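Flat cord power strip for the craft table, is this one ok or am I asking for trouble

Posted in Home & Workspace > Desks, Tables, Cable Mess

vundwood_ben
Setting up the long table in the back room. Moved in July, still living off one wall outlet. Need somewhere to plug in a lamp, glue gun, two chargers and the label maker. Picked up a white strip with outlets on the top AND down the front side, flat cord. Tabletop is light wood and I don't want to drill into it if I can help it.

Questions
Do the boxy adapters block the next outlet over
Does the flat cord ever lay down or is it always a tangle
Top of table or underneath

Going to stick it down tonight so quick answers pls

brullier77
What boxy adapters. Phone ones are fine mostly. The big bricks for laptops, no chance, they eat two spots.

vundwood_ben
Small one. White, upright, boxy. Started at the right end of the top row, cord comes out the left.

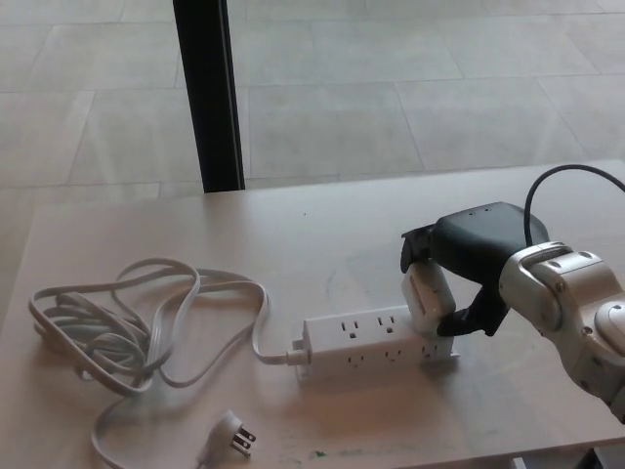

Re: adapters
magda_s
End spot is the right call for a chunky plug. It can only crowd one neighbor. Leave the ones closest to the cord for skinny plugs, lamp etc.

And use the front row for stuff you unplug a lot. Glue gun goes there. Reaching over the top with a hot glue gun lead is how I melted a placemat.

vundwood_ben
ok that makes sense. Front row faces me when I sit so that works

feto_rider
Disagree on the front row. Sideways plugs stick out toward you and you catch them with your sleeve, or a ruler, whatever. I turned mine around so the side outlets face the back edge. Looks cleaner too.

magda_s
Then you can't see what your plugging in. Who wants to feel around behind a strip for the ground hole

feto_rider
You do it once and leave it???

magda_s
He said chargers and a glue gun. Thats not once.

Re: the cord
sandhu_k
That cord needs sorting before you stick anything. Big loose loops on the work surface will get snagged. Flat cord has a memory from the package. Unroll the whole thing, lay it on the floor overnight with a couple books on it. Tile floor is good for this. Then run it off the left end and down the leg.

Don't fold it tight and zip tie it into a little brick btw. Loose loops or straight, those are your choices.

brullier77
+1 no tight bundles. Velcro ties, I got a pack of 100 and have used maybe 9 of them. Will mail you the rest lol

vundwood_ben
Cord is way too long for where it's going. Can I cut it and put a new plug on

sandhu_k
No. Buy a shorter one. Or use up the slack under the table with clips.

magda_s
No cutting!! And don't run it under a rug either, people always do that next.

Re: top or underneath
feto_rider
Underneath. Every time. 30 minutes with two screws and you get your tabletop back.

vundwood_ben
no drilling remember

feto_rider
Then the mounting tape, the thick kind. Wipe the wood w/ alcohol first and press it for 60 seconds. Mine's been up since we painted.

brullier77
Tape let go on me twice. Pulling plugs out of it is what does it. If it's going to be top side just tape it there, at least it can't fall.

magda_s
Top side, back edge, done. I've had it that way on two tables. Also check what the label on yours says for max load before you add a heater this winter. Glue gun and chargers are nothing, space heater goes straight in the wall.

vundwood_ben
No heater. Ok going top side, outlets facing me, cord flattening on the floor w/ cookbooks on it as of now. Will tape tomorow

feto_rider
You'll turn it around by spring

— Magdalini Spanos (magda_s) marked this thread as answered, November 2025

sandhu_k
Post the cord when it's flat, curious if one night was enough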